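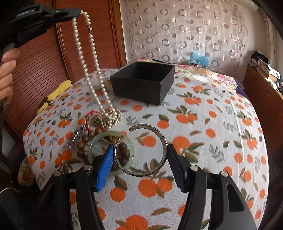
Jewellery you'll want to wear again: cleaning, untangling and storing the everyday stuff

I love a good jewellery sort-out. Put the kettle on, clear a Saturday morning, tip the whole lot out on the bed and you'll find things you'd forgotten you owned (and at least one earring whose mate is long gone). None of this needs fancy gear. Most of it is already under your sink or in the second drawer down.

Before you start

Work on a sheet or a pale towel so small pieces can't bounce off and roll away. Put the plug in the basin, even if you're only rinsing one ring! Wash your hand cream off first as well, it leaves a film on everything.

Silver

Check for a stamp before you treat anything as silver. Sterling is usually marked 925, and plated pieces want a much lighter touch because you can rub straight through to the base metal.

For light tarnish, a proper silver cloth is brilliant. Rub in straight lines along the piece, and turn to a clean bit of cloth as it goes black. Don't wash the cloth, the polish is in the fabric. If a band has engraving with darkened lines, leave the dark in the grooves, as it's often put there on purpose and the pattern looks flat without it. My friend Kristine Buenaventura dipped a lovely old ring in a jar of silver cleaner and it came out bright as a new spoon, with no pattern you could see from across a table. She still wears it, but she's gone off dips.

Open cuffs get bent out of shape by being squeezed on and off. Slide yours on sideways over the narrow part of your wrist, then turn it round. Much kinder to the metal.

Jade and other stones

Lukewarm water, one drop of mild dish soap, soft cloth, done. No boiling water, no bleach, no ultrasonic machine unless a jeweller has told you it's fine. Many stones are dyed or waxed and you can't tell by looking. Dry well, then give jade a good buff with an old cotton T-shirt, it comes up beautifully.

Pearls

Last on, first off. Perfume, hairspray and sunscreen all dull them, so get dressed and spritzed before the pearls go near you. Wipe them with a barely damp cloth after wearing and never soak a strand, as the thread stretches and takes ages to dry. Lay them flat overnight. Hanging a heavy strand on a hook for months will stretch it too.

Untangling a heap of necklaces

1. Undo every clasp you can find. Half the knots are just chains looped through closed necklaces.

2. Lift out anything solid, like bangles and brooches, so you're only dealing with strings and chains.

3. Find one end of the longest strand and ease it upwards, letting the rest drop away. If it catches, stop and loosen the pile with your fingertips. Never yank a beaded string! 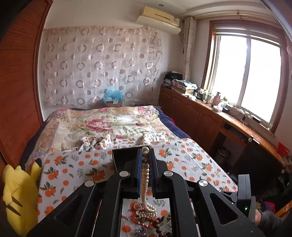
4. For fine metal chains with a tight knot, lay the knot on a saucer, add a drop of baby oil and tease it open with two pins. Wash the oil off with soapy water after. Keep oil well away from pearls and wooden beads.

5. Lay each piece out straight as it comes free, otherwise it'll creep back in with its mates.

Wooden beads

Dry cloth only, and keep them out of the bathroom. If they've gone dull, rub a tiny dab of beeswax polish on with your finger, leave it 30 minutes and buff it off.

Storing it all

Shallow beats deep every time. I use a cutlery tray lined with felt, and Mylene Umali swears by egg cartons for earrings. Thread fine chains through a drinking straw and do up the clasp. Silver likes a zip bag with the air pressed out, but pearls need to breathe, so give them a soft cotton pouch.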